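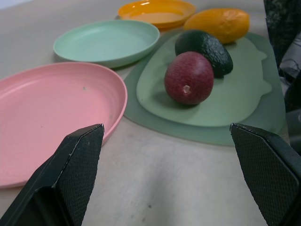
Wrist cam finetune, short version. Assumes you have the Halus repo cloned and Nistor running.

1. Record demos. We used 413 for the fruit-and-dishes task. Move the fruit and plates between episodes or it just memorizes poses.
2. Drop bad ones. 49 gone for us, mostly dropped grasps.
3. Keep the fingertips in the crop! Tried masking them, grasp timing got worse. Dont mask.
4. Train:

`halus train --cam wrist --steps 1678`

More steps = overfit, at least on our set. Watch val loss.

5. Eval on object positions you held out. Not the training ones, obvioulsy.

If it hovers over the fruit and never closes, check the gripper sign in the Nistor config first. Lost a whole afternoon in April to that one.

Kornomov baseline numbers: todo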